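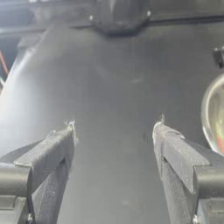 April, nearly midnight

Two more jars of marmalade set tonight, and they're gorgeous! I kept running back to tilt them under the lamp. Maysoun Nasrallah was right about leaving the peel to soak overnight (I always skipped it, too impatient), and now the shreds are soft all the way through and the jelly is clear as tea.

The oranges came from the stall at Tidton, 5 pounds of them, lumpy little things with pips by the handful. I saved every pip in a muslin bag and boiled it with the juice, then squeezed it out with my sleeves rolled up - so sticky, so satisfying. I had to scrub the stove twice.

Next batch I want to try less sugar and a bit of ginger, maybe cardamom too. Mom thinks cardamom is a mistake. We'll see!

One jar goes to Maysoun, obviously. Had some on toast at ten, then another slice, and then one more standing up at the counter. Must buy bread tomorrow, and lids, the small ones.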